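The Ridge at Felby, 24th April

I finally got up to the ridge above Felby this morning, after years of promising myself I would, and I'm so glad I went before the bracken came up. By October you can't make out the earthworks at all (I tried once, got soaked and saw nothing but sheep), but with the grass still short the old trench line shows quite clearly, running along the slope towards the Vostville road.

I won't retell the whole battle, as I've gone on about it here before. The part that stays with me is the rearguard, 300 men left to hold the crossing at Zokoldale while over 2,000 others got away in the dark. Only 86 of them answered the roll the next day. My friend Sibel Bayram lent me a copy of the letters one of them wrote home, and I read a few sitting on the wall by the memorial — he mostly complains about his boots, poor man, and asks after a dog. 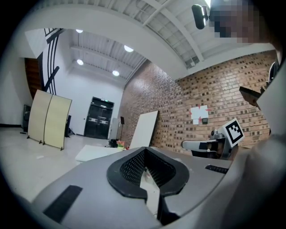 The memorial itself has 35 names on it, and the lettering on the north face is wearing badly. I took a rubbing of the worst of it, and I'm hoping to make a small framed panel for the back bedroom. I've been wondering how to set it off, and I've rather come round to a thick black border round a plain square, like the one on that black-and-white marker, which would make even faint letters stand out. Sibel thinks it will look gloomy. I'm going back next week for the south face anyway, with better paper and a flask.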